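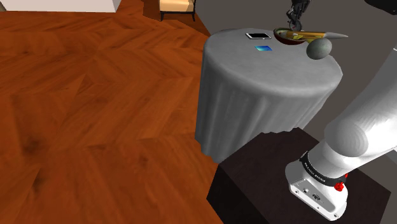
비앙커 보드나르 씨는 지난번 보고서를 읽고, 카드 정리 얘기는 이제 충분히 들었으니 사람들이 그 노래를 아직 부르는지 아닌지를 좀 써 달라고 답장을 주셨습니다. 그리고 돈이 어디로 갔는지는 표 말고 말로 써 달라고요. 읽고 뜨끔했습니다. 지난 보고서는 제가 봐도 카드 상자 얘기가 반이 넘었거든요. 그래서 이번에는 노래 얘기부터 하겠습니다. 카드 얘기도 하긴 할 겁니다, 죄송하지만 그게 제 일의 대부분이라서요.

가르네소라 자장가 수집 사업 중간 보고
받는 곳: 트론다드 문화지원팀

노래는 아직 부릅니다! 다만 우리가 생각했던 방식으로는 아니에요. 신청서를 쓸 때 저는 비시아 마을 어르신들이 옛날에 부르던 노래를 기억 속에서 꺼내 주시는 그림을 상상했습니다. 그런데 막상 다녀 보니 손주를 재우면서 어젯밤에도 부른 분들이 있었습니다. 가사는 많이 바뀌었고요. 양이 나오던 자리에 고양이가 들어가 있고, 방앗간이 나오던 자리에 버스 정류장이 들어가 있습니다. 처음에는 이걸 변형본으로 따로 빼야 하나 고민했는데, 듣다 보니 버스 정류장 쪽이 운율이 더 잘 맞아서 그냥 한 노래의 여러 판으로 묶기로 했습니다. 이 부분은 신청서에 적은 분류 원칙과 조금 다르니 미리 말씀드려 둡니다.

이번 기간에 녹음한 분은 모두 14명입니다. 가장 오래 만난 분은 이렌 보그나르 씨예요. 처음 찾아뵈었을 때는 아는 노래가 하나도 없다고 딱 잘라 말씀하셨습니다. 차만 마시고 나오려는데 설거지를 하시면서 흥얼거리시는 거예요. 그게 카드에 첫 줄만 적혀 있던 노래였습니다! 저는 신발을 신다 말고 도로 들어갔고, 그날은 녹음기 배터리가 모자라서 절반밖에 못 담았습니다. 나머지는 다음번 방문 때 담았는데, 두 번째에는 둘째 절이 달랐습니다. 어느 쪽이 맞느냐고 여쭸더니 애가 빨리 자는 쪽이 맞답니다. 두 가지를 다 올려 두었습니다.

이 노래 때문에 카드 묶음을 다시 봐야 했습니다. 첫 줄만 적힌 카드를 예전에는 '미완성'으로 표시했는데, 아마 적은 사람 입장에서는 첫 줄이면 충분했던 것 같습니다. 다들 아는 노래니까 뒷부분을 쓸 이유가 없었겠지요. 그래서 표시를 '첫 줄만'으로 바꿨습니다. 사소해 보여도 목록에서 찾을 때는 꽤 다릅니다. 미완성이라고 되어 있으면 저부터도 안 눌러 보게 되더라고요.

자, 그럼 카드 얘기입니다. 상자에 든 카드는 2,633장이고, 그중 2,382장을 입력했습니다. 남은 것은 거의 다 한 상자에 몰려 있는데, 연필로 쓴 데다 글씨가 누구 것인지 아직 모릅니다. 악보가 숫자로 적혀 있는 것도 있고, 숫자와 계이름을 섞어 쓴 것도 있어요. 어떤 카드는 숫자가 음인지 박자인지부터 정해야 합니다. 저는 하루에 몇 장 못 읽고 눈이 아파서 덮습니다. 애초에 7월까지 입력을 끝내겠다고 했는데 이 상자만큼은 자신이 없습니다. 이미 읽은 카드와 대조해서 같은 노래가 나오는 것부터 먼저 처리하고, 끝내 못 읽는 것은 그림 파일만 올리고 본문을 비워 두면 어떨까 합니다. 괜찮은지 의견 주세요.

입력은 계속 시몬으로 하고 있습니다. 지난번에 검색이 느리다고 투덜댔던 그 목록 프로그램이요. 설정을 바꾸니 빨라졌습니다(제가 색인을 꺼 놓고 썼던 거였어요). 다만 가사에 사투리 표기가 섞이면 같은 단어를 다른 단어로 알아듣는 문제는 그대로입니다. 예를 들어 '잠'에 해당하는 말이 카드마다 철자가 달라서, 한 번에 찾으려면 철자를 하나씩 다 넣어 봐야 합니다. 임시로 대조표를 만들어 옆에 붙여 두었습니다. 보기 흉하지만 쓸 만합니다. 나중에 공개 목록을 만들 때는 이 대조표를 검색창 뒤에 숨겨 넣고 싶은데, 그건 다음 기간 예산으로 올릴게요.

비앙커 씨가 물으신 돈 얘기도 말로 풀어 보겠습니다. 제일 많이 나간 건 교통비입니다. 비시아까지 가는 버스가 오후 네 시면 끊겨서, 녹음이 길어지면 하룻밤 자고 와야 합니다. 어르신들은 낮에는 바쁘시고 노래는 저녁에 잘 나오니 길어질 수밖에 없더라고요. 숙박비를 따로 잡지 않은 건 제 계산 착오였고, 교통비 항목 안에서 해결했습니다. 그다음이 보관용 봉투와 상자입니다. 처음 산 봉투가 카드보다 아주 조금 작아서 전부 바꿨는데, 다행히 가게에서 차액만 받고 교환해 주었습니다. 사례비는 계획대로 나갔고요. 안 받겠다고 하신 분들께는 녹음 파일을 담은 기억장치와 가사를 인쇄한 종이를 드렸습니다. 솔직히 돈보다 그걸 더 좋아하셨습니다. 특히 가사를 큰 글자로 뽑아 드린 게 인기였어요.

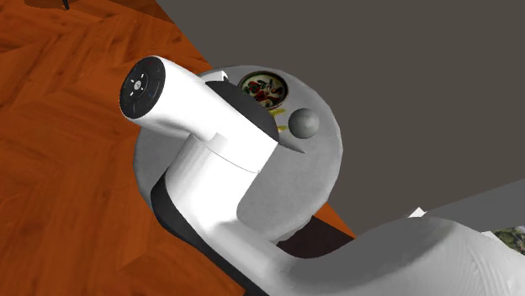

듣기 모임은 두 번 했습니다. 녹음한 것을 틀어 놓고 같이 듣다가, 아는 사람이 있으면 따라 부르고, 다르게 아는 사람이 있으면 손을 드는 식입니다. 첫 모임에서는 다들 예의를 차리느라 너무 조용해서 제가 진땀을 뺐는데, 두 번째는 반대로 서로 자기네 집 가락이 맞다고 해서 녹음한 걸 거의 못 틀었어요(성공이라고 쳐도 되겠죠?). 장소를 고를 때 한참 따진 게 바닥입니다. 자장가는 원래 작게 부르는 노래라 의자 끄는 소리 한 번이면 녹음에서 사라지거든요. 주황빛 도는 갈색 나무 쪽마루는 보기에는 참 따뜻하고 좋은데, 녹음하는 사람한테는 구두 굽부터 걱정되는 바닥입니다. 그래서 다음 모임 안내문에는 실내화를 가져와 주십사 하는 문장을 넣었고, 의자 다리에 씌울 펠트 값을 소모품비에 조금 올렸습니다.

두 번째 모임에서 나온 얘기 중에 하나는 꼭 적어 두고 싶습니다. 아기를 재우는 노래인 줄 알았던 것 하나가, 원래는 빵 반죽이 부풀기를 기다리면서 부르던 노래라는 겁니다. 듣고 보니 가사에 아기가 한 번도 안 나와요. '커져라, 조용히 커져라' 하는 대목을 저는 당연히 아이 얘기로 읽고 있었습니다. 그 자리에서 반대 의견도 나왔습니다. 반죽 노래를 아기한테 불러 준 거지 따로 있던 게 아니라고요. 제가 판단할 문제는 아닌 것 같아서 목록 설명에 두 의견을 나란히 적었습니다. 다른 지역 자료에 비슷한 노래가 있는지 알아보는 중인데 아직 답이 없습니다.

소책자는 200부를 찍기로 하고 견적을 받았습니다. 처음에는 악보를 다 넣으려고 했는데, 모임에 오신 분들 가운데 악보를 보는 분이 드물더라고요. 그렇다고 빼면 음악 선생님들이 아쉬워할 테고요. 지금 안은 가사를 크게 앞에 싣고 악보는 뒤에 모으는 겁니다. 표지는 아직 못 정했습니다. 달과 요람은 너무 뻔하고, 반죽 그릇을 넣자니 그 논쟁에서 한쪽 편을 드는 셈이 되어서 곤란합니다. 그냥 글자만 넣는 쪽으로 마음이 기울고 있어요. 트론다드 로고를 어디에 어떤 크기로 넣어야 하는지 규정이 있으면 파일로 보내 주시면 좋겠습니다. 예전에 받은 것은 가로로 긴 것뿐이라 뒤표지에 안 맞습니다.

잘 안 된 일도 적어야겠지요. 학교와 같이 하려던 수업은 미뤄졌습니다. 시간표를 맞추다가 서로 지쳤다고 하는 게 정확할 것 같아요. 저는 아이들이 집에 가서 할머니께 노래를 여쭤보는 숙제를 생각했는데, 할머니가 가까이 안 계신 아이도 많다는 지적을 받았습니다. 맞는 말씀이라 숙제를 '집에서 누가 나를 재울 때 했던 것'으로 넓혔습니다. 노래가 아니어도 되고, 이야기든 등을 두드리는 박자든 괜찮은 걸로요. 새 안을 보내 놓고 기다리고 있습니다.

녹음 동의서도 손을 봐야 합니다. 지금 양식은 공개에 동의하느냐 아니냐만 묻는데, 그 사이에 있는 분들이 생각보다 많았습니다. 가사는 실어도 되지만 목소리는 싫다는 분, 목소리는 괜찮은데 이름은 빼 달라는 분, 당신이 세상을 떠난 뒤에 틀라는 분도 계셨어요. 일단 빈칸에 손으로 적어서 받았고, 적힌 대로 지키고 있습니다. 칸을 나눈 새 양식을 이 보고서에 붙여 보내니 법무 쪽에서 한번 봐 주시면 안심이 되겠습니다. 이렌 씨는 전부 공개해도 된다면서, 대신 뒤에서 주전자가 끓는 소리는 지우지 말라고 하셨습니다. 안 지웠습니다.

다음 기간에는 연필 상자를 계속 읽고, 소책자 원고를 마무리하고, 비시아 윗마을에 다녀올 생각입니다. 윗마을은 길이 나빠서 봄에는 못 갔습니다. 그쪽에 돌림노래처럼 두 사람이 번갈아 부르는 자장가가 있다는 말을 들었는데, 아이를 재우는 데 어른이 둘이나 필요한 노래라니 저는 벌써 궁금합니다. 혹시 못 찾더라도 그 얘기를 누가 어디서 들었는지까지는 거슬러 올라가 보려고 합니다.

붙임은 지출 내역, 새 동의서 양식, 철자 대조표입니다. 대조표는 안 보셔도 됩니다. 로고 파일과 연필 상자 처리 방법, 이 두 가지만 답을 주시면 원고 작업을 바로 이어 가겠습니다.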